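I bought the Droltura folding drying rack in August, after the third person told me it would "change laundry day." Laundry day has not changed. I still have wet clothes and not enough places to put them, and I'm out the price of a rack that isn't as clever as its box.

Let me start with the claim that got me. The box says it holds "a full family load." Whose family? I live with one other adult, we do a medium load of shirts, towels and socks, and by the time the second bath towel goes on, the rack is done. You can squeeze more on if you double things over, and then the doubled things are still damp the next morning. The people at Ekon, who sell the thing, answered my email by telling me to spin at 1044 rpm or higher. My washer doesn't have that setting, and I doubt yours does either.

Setup is fine. It opens in one pull and the legs lock with a click, and I'll give them credit for that click because my old Teixeira rack never locked at all and used to fold itself up at night with everything on it. The Droltura stays put. It also stays put when you want to close it. The release tab is on the underside, where you have to crouch to find it, and it pinches.
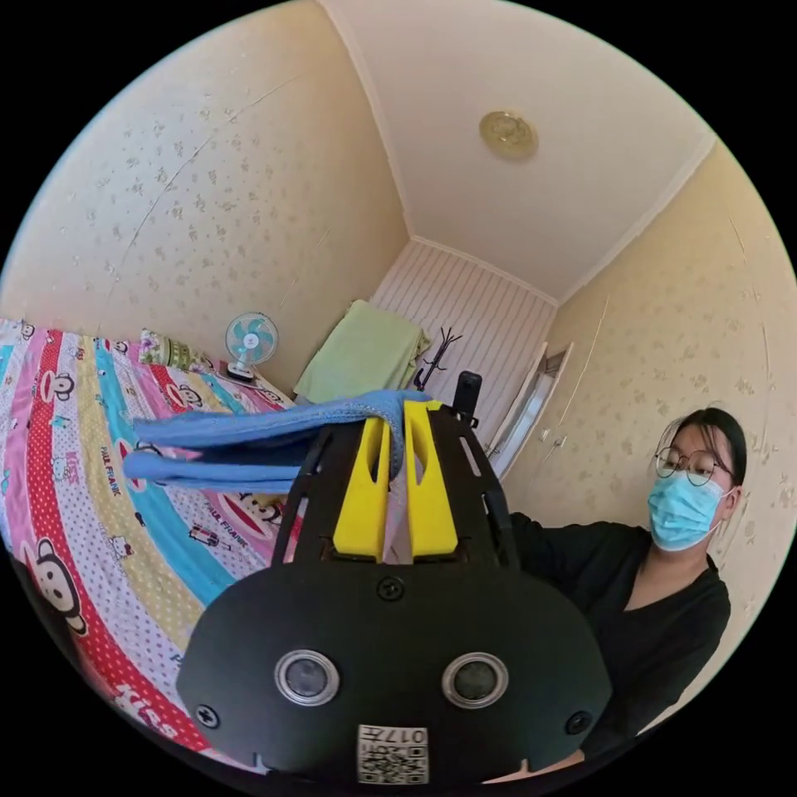

The rails are another matter. There are 21 of them, and they sit too close together. Hang a pillowcase on one and it touches the pillowcase next to it, so air can't get between them. I started using every other rail, and things dried a lot faster, but then you have to ask what the rest are for. My guess is they're for the number on the box.

I did try to be fair. I ran the same load of dish towels on both racks, in the same room, with the window cracked, starting at 8 in the morning. The Teixeira towels were ready to fold before lunch. The Droltura ones needed until midafternoon when I used all the rails, and came in just behind the old rack when I skipped every other one. One test in one house, so take it for what it's worth, but the ads don't offer even that much.

My neighbor Ronaldo Peixoto has the same model and likes it. He hangs mostly gym clothes, thin stuff that would dry on a doorknob, and he keeps his by a sunny window. If that's your situation, you may get along with it. He also leaves it open all the time, so he never has to deal with the tab.

The coating worries me more than the rest. Two of the rails have a small chip near the joint already, and bare metal next to wet white shirts is how you get rust marks. No marks yet – I check. The warranty card covers "structural failure" and says nothing on the finish.

The hardware store in Skemside had a plain wooden rack for less than half the money. It had fewer rails with wider gaps, and I walked right past it. I'd go back for that one before I bought another Droltura. Mine is staying up in the spare room until the coating goes, mostly for socks.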